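Home | Products | Table Linen | Hire | Contact

Zalis Checked Tablecloth, Pink and White

The Zalis checked tablecloth is supplied by Nokden for use in shared workrooms, staff dining areas and function rooms. It is intended for everyday use on larger tables and may be bought outright or hired by the month. Orders should quote item number 511.

The cloth may be machine washed at 60 degrees with similar colours. It should be shaken out before washing and ironed on the reverse while slightly damp. Bleach must not be used. Customers on the hire plan may return cloths unwashed in the bag provided. 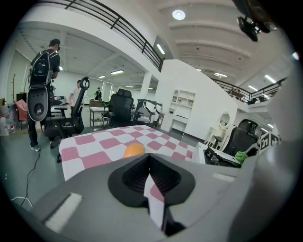
Pink and white check, shown on a table with an orange ball.

The cloth is also offered in plain white and in the Chevalier stripe. Purchasers of more than one cloth are advised to order them together, as small differences in shade may occur between batches. The next delivery of the Chevalier stripe is expected in November.

Orders are sent from the Skavmont warehouse within three working days. Unused cloths may be returned in their original wrapping. Hemming to a special length is available on request and carries a separate charge; hemmed cloths cannot be exchanged.

Print this page | E-mail this page

Comments (3)

We have two of these in the canteen. Washed weekly and the pink has hardly faded.

Is there a round version? Our tables are not all the same shape.

Good cloth, but please allow for some shrinkage at the first wash. Ours came up a little short at one end.

Back to Table Linen | Delivery | Returns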